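House Rules for the Sorting Cell

16/06/2026

I have been writing up the house rules for our sorting cell at Hebden, and since a few people have asked what is in them, I am putting most of it here. The wording is still being argued over. Rhydian Beddoe wants it shorter and Mariama Baidoo wants it to cover the night shift, so expect changes.

Some background. The cell sorts mixed parts that come back from service at Cloltham. The parts are small: boards, solenoids, bits of harness. They arrive together and have to leave by type. When I took over the paperwork there were 3 different instruction sheets for the same table, and two of them disagreed about who was allowed to move a bin. I threw all of them out and started from what people were doing on a good day.

Rule one is about how a board gets picked up. Grip on the bare edge. Do not let the fingers close on a connector, a terminal block or a capacitor. If the board is lying so that the only clean edge faces the wall of the tray, stop and turn the board by hand with the arm paused. I know that costs time. Teodor Bogdan kept the repair log last year, and the repeat entry in it was a connector housing cracked in handling.
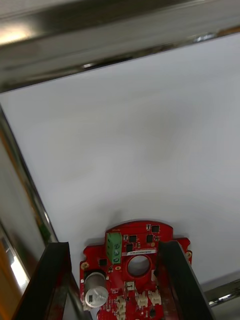
Grip force goes with this. We set it once per part type and write it on the card, and the card stays at the cell. The old habit was to turn the force up whenever something slipped and then leave it there for whoever came next. Now a change in force needs initials. If a part slips more than twice at the written value, the usual cause is dirty finger pads. Clean them first, then try again, then come and find me.

Rule two is one type per bin, with no "just for now" exceptions. We used to have a spare corner where odd parts collected until the end of the shift, and by then two people had two different ideas about what they were. An odd part now goes in a bag with a tag and leaves the table.

Bins are set square to the table before the run starts and they stay there. The arm goes to taught positions. If you nudge a bin and say nothing, the next part may land on the rim. Anyone can pause the cell to fix a bin. You do not need to ask, and you will not be asked to explain a short stop at the end of the day.

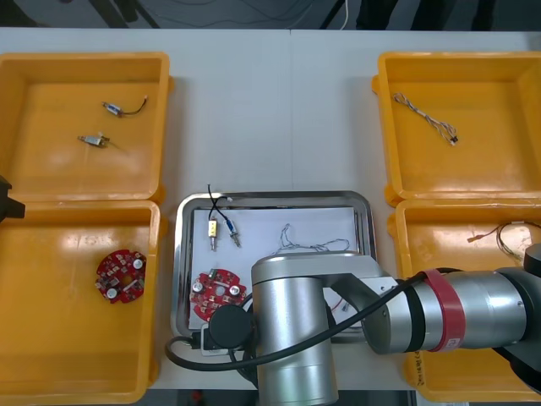 Rule three covers starting up. Walk the whole table. Check the emergency stop by pressing it, every shift, and sign for it. Check that the path over the tray is clear by running it slow with nothing in the grip. Lionel Gosling asked if the slow run could be skipped when the last shift finished an hour ago. No. Things get moved during cleaning, and the slow run takes less time than filling in a damage report.

Hands stay outside the marked area unless the arm is paused and the person with the pendant has said so out loud. A nod does not count. I took that from a place I worked at before, where two people each thought the other had nodded.

Then there are the cables, which got more argument than all the rest. 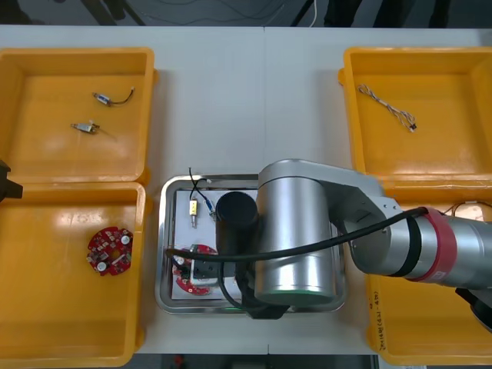

Cable checks are done at the start of the shift and again after any change of tool. Run the arm slowly through its full path and watch the cable the whole way, with your eyes on the slack and off the gripper. What I want people to look for is where it goes when the arm is low over the tray. The black one on our arm runs along the upper link, over the red band, and then across to the left part of the tray, so that whole length needs watching, especially anywhere it passes close to parts. A loose wire loop on a solenoid can stick up past the tray rim too, and anything standing up like that should be laid flat before a run. If a cable touches a part on the slow run, dress it again and repeat the run.

The last rule is about records. Log each stop with the time, the part type and one line on what you saw. "Arm error" is not a line. "Board turned in grip, set down on tray" is. We have 619 entries so far, and almost all of the useful ones were written within a few minutes of the stop. I would like to get to 1,000 before we review the force values, and Urmas Lūse thinks that will be in August.

Still open: how labels on bins should be written, and whether the second shift can share a pendant with the Loltier line. I am against sharing. If you work with a similar setup and have a written rule on either, send it to me and I will read it.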